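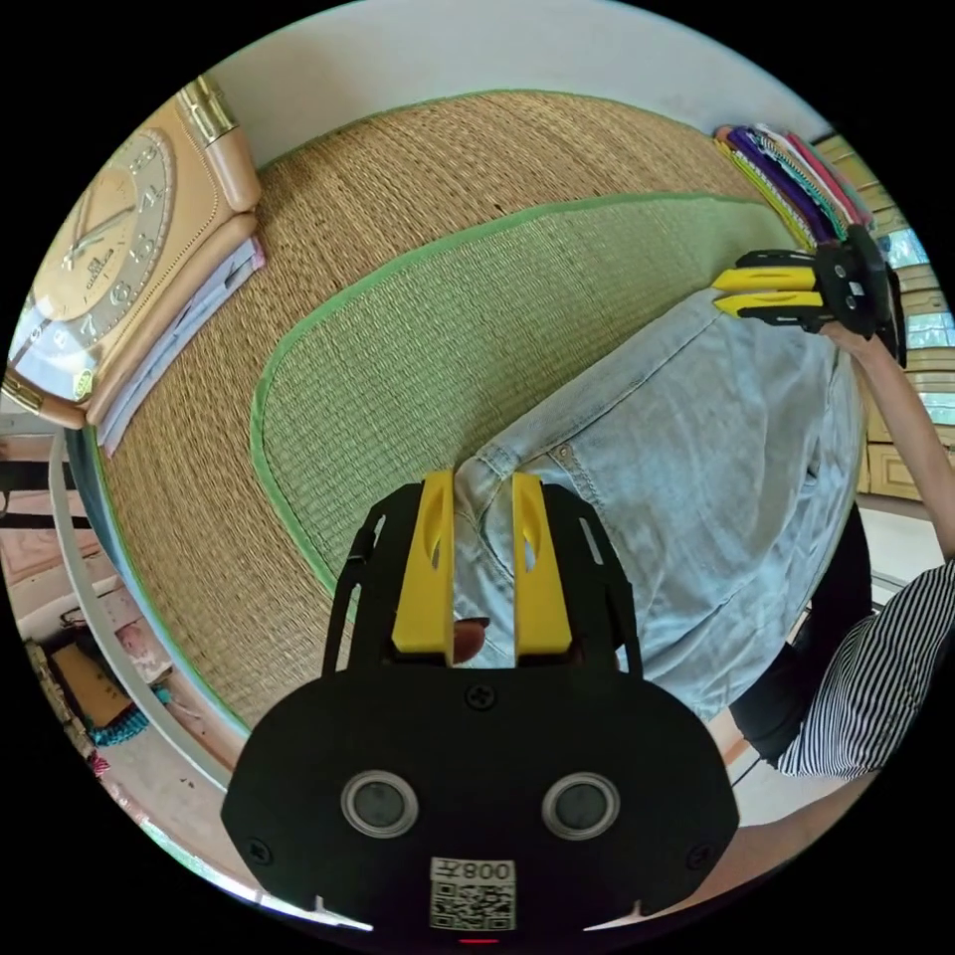

What Is a Rush Mat?

Rush is a plant that grows in wet places, such as marshes and the edges of ponds. Its stems are long and round, with a soft, spongy middle. People have woven them into mats for a very long time.

First the stems are cut, often in August, and laid out to dry. Green stems slowly turn tan. Before weaving, they are dampened again so they bend without snapping.

A weaver passes the stems over and under strong threads. A big mat can use 4,000 stems. The ends are scratchy, so a strip of cloth is sewn along the edge — this is the border. It also stops the mat from coming apart.

A mat like this is good for lying down, reading or folding cloths. It feels cool in summer because air moves through the weave.

Looking after a mat

Sweep along the weave, never across it. Wipe up spills right away. Keep it dry when you roll it up, or it may get moldy.

Word to know
Weave: to cross strips or threads over and under each other.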